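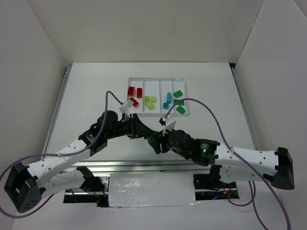
Polent, the parts and fulfilment contractor based in Gendadby, has released results from its first bench trials of two-armed sorting, a job the company still does entirely by hand at its Delcombe site. The trials used a mixed lot of small pieces that had to be separated by colour and placed in a divided tray. Toy building bricks stand in for stock at this stage, with red, pale yellow-green, cyan and green each given a compartment of their own. The company says bricks were chosen for being cheap, uniform and hard to damage. Its real lines include hinge pins, blanking plugs, tap washers and cable clips.

The figures are modest. Over 3000 attempted placements, the arms failed to complete 318. Polent defines a failure as any piece dropped, placed in the wrong compartment or abandoned after 3 attempts at a grip. Wrong-colour placements made up the smallest share. Most of the losses were at the gripper: pieces lying at an angle against a divider, pieces overlapping one another, and pieces pushed flat against the tray wall where a finger could not get behind them.

Hand sorters at Delcombe work to a target of 2000 pieces a shift on comparable stock and usually meet it. Polent has not published a rate for the arms. A technical note supplied with the results says cycle time was recorded but varied too widely between runs to be quoted, and that speed was limited by software for the whole of the trial.

The note is more useful on the question of why two arms are used at all. A single arm can pick from a bin and place in a tray, and units that do so have been sold for years. The second arm is there for the jobs that follow: holding a bag open while parts go in, steadying a lid, turning a piece over so that the other side can be checked. None of those was included in this round. The two arms did share the tray, and the controller had to keep the wrists from colliding when both were working near the middle. In practice this meant one arm waiting. The note puts the waiting down to cautious clearance settings and says they will be reduced in stages.

Lighting was a further variable. Translucent pieces returned inconsistent colour readings when the overhead lamps were changed, and the green and yellow-green lots were confused more often than any other pair. Recalibrating at the start of each run removed most of the error. Polent acknowledges that recalibration would be difficult to justify on a shop floor with a roller door open for half the day.

The company's interest extends past the warehouse. Its smaller Carrasco division supplies fittings and linen to serviced apartments, and has asked for the same equipment to be assessed on household chores: pairing socks, sorting cutlery into a drawer insert, folding tea towels and clearing a bench. The early answers are mixed. Cutlery is considered feasible if it arrives dry and reasonably spread out. Tea towels were attempted on a separate bench and the outcome is listed only as incomplete. Socks have been deferred. Clearing a bench is described in the note as out of scope, on the grounds that the arms would need to recognise objects they had not been shown and decide where each belonged.

That matches the general position across the trade. Repetitive handling of rigid items, in a fixed place and under steady light, is close to usable. Soft items, clutter and anything requiring judgment are further off. A sorting task that takes a new starter a few minutes to learn still needs a prepared surface, a known tray and a person on hand to reset the run when a piece ends up out of reach.

Polent has not announced a purchase and says staffing at Delcombe will not change as a result of the trials. Current labour costs on the sorting line are described as manageable, and the company's stated reason for the work is the difficulty of filling the evening shift, which starts at 4 p.m. and has run short for most of the year.

A second round is planned for November. It will replace the bricks with live stock, beginning with tap washers in four sizes, and will add a bagging step that requires both arms at once. Failures will be recorded under the same definition so that the two rounds can be compared. Polent says it will publish a rate per hour this time, including stoppages and the time staff spend resetting the bench.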